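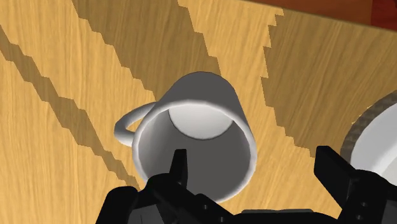
14 March 2022

Second attempt at the Overo glaze, same clay body, fresh bucket. Ebuka sieved it twice and declared it smooth. It has the texture of smooth gravel, so I sieved it again after he left.

Weighed out 2,565 g dry. Added 30 g bentonite, which is what the Gustilano notes ask for, though the handwriting could also be read as 80. We will find out the expensive way.

Dip times:

- Tiles 1 to 5: 2 seconds. Thin, even, slightly smug.
- Tiles 6 to 9: 10 seconds. Thick enough to hide a fingerprint - mine, on tile 7.

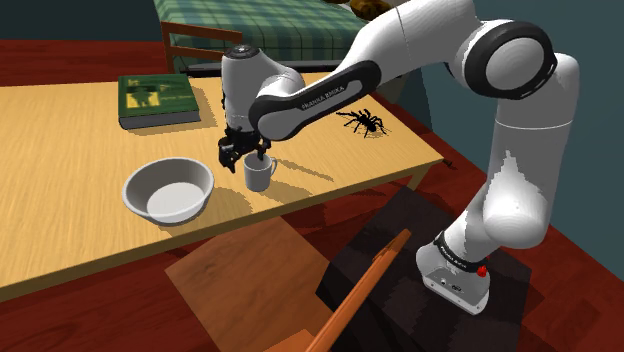

## Kiln

Titilayo wants the slow cool. I want the kiln back before August. We settled on the slow cool.

Top shelf still runs hotter than the bottom, and the cone pack keeps leaning into tile 4 as if it had something to tell it. Moved it to the left post.

## To do

- Order more cobalt from Clinduston, and ask why the last bag came labeled as whiting
- Wax the feet BEFORE dipping (E.N., please read this line)
- Find the good brush. Last seen with Titilayo, who denies it.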